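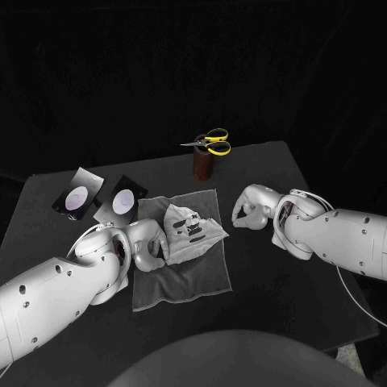
Can you live a whole month without a washing machine?
I did it in August, all 31 days of it, and my clothes were clean enough for work.

My machine stopped in the last week of July, in the middle of the programme, with the water still inside. The repair shop in Keststead asked for a part that had to come from abroad, and they told me to wait. I come from a house where my grandmother washed everything by hand until she was quite old, so I thought, I have seen it done a thousand times, I can do it also.

Seeing and doing are different. In the first week I washed a bed sheet in the bath and I had to sit down afterwards. A sheet full of water is very heavy, and I am not a strong person.

What I used

One large bucket, one small bucket, the bath, a wooden spoon and a bar of soap. The soap was Brivuvano, the plain green one, which I bought from the market before I knew I would need it. I cut it with a kitchen grater and melt the pieces in hot water before I add the cold. If you put the grated soap directly in cold water, it stays on the cloth in small spots and you must rinse again and again.

A new bar weighed 954 grams on my kitchen scale. At the end of the month there was still a good piece left, and I am using it now for the dish cloths.

How the days went

I washed a little every evening, after eating, between seven and eight. Shirts and underwear first, then socks, always in the same water, from the cleanest to the dirtiest. Trousers I washed only when they really asked for it. I was surprised how often I used to wash a thing that I had worn for two hours.

Towels were the hardest. They drink all the water and they don't want to give it back. My method is to fold the towel in two lengthwise, put it around the bath tap, and twist both ends together until my hands hurt. Then I hang it by the short side. With the window open it needed a day and a half. For small cloths I didn't twist at all, I only pressed them against the side of the bucket.

For wool I went to the Lukeck launderette, behind the bus station. I was afraid to spoil my winter pullover, and they have a gentle machine which costs little more than the normal one. I went there five times in total, also for the sheets, after my experience with the bath.

Shoes

My canvas shoes had become the colour of the street. I took out the laces and the inner soles, brushed the dry dirt away outside, and then used a nail brush with a little of the soap water. It is better not to soak them, the glue in the sole can become weak. After the brushing I wiped with a damp cloth until there was no more foam, put an old towel inside each shoe and pressed with my hand. Later I changed the towel for newspaper - white paper is safer if the shoe is light, as the ink can leave a mark. Never on the radiator! I did this once with another pair and they became hard like bread.

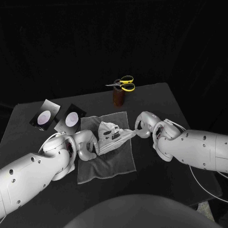
About the water

I like to keep an eye on the meter. It showed 3869 on the first evening and I wrote this down on the wall calendar, and then I forgot completely to write the number at the end. So I cannot tell you if I saved water or not. I poured the rinsing water of one evening into the wash bucket of the next when it was still clear, so I hope it was less than before.

My cat Lo was not happy in this month. She likes to sleep on the machine when it is warm, and it was cold for five weeks. She moved to the ironing pile and left her hairs there.

The machine works again since the beginning of September. I use it for sheets and towels, but my shirts I still do in the bucket, in the evening, with the radio on. Next time I want to write about removing tea stains, which I have still not learned properly. If you know a good way without bleach, please leave it in the comments.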